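Trollton case is a dealers' name for a small locking display box with a clear lid, sold to home collectors. Sellers often call it a security case, a generous term for a box with one cam lock and 2 keys. 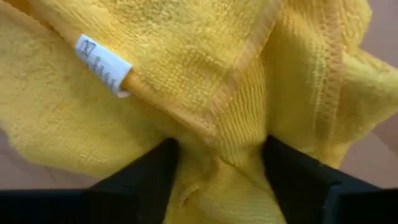
Care advice for the lid is mostly hearsay. Arkden, a maker, recommends microfiber only; the collector Guilan Duan disputes this. A terry cloth like the yellow one shown, with its raised loops, is commonly said to scratch acrylic, but no published test supports the claim.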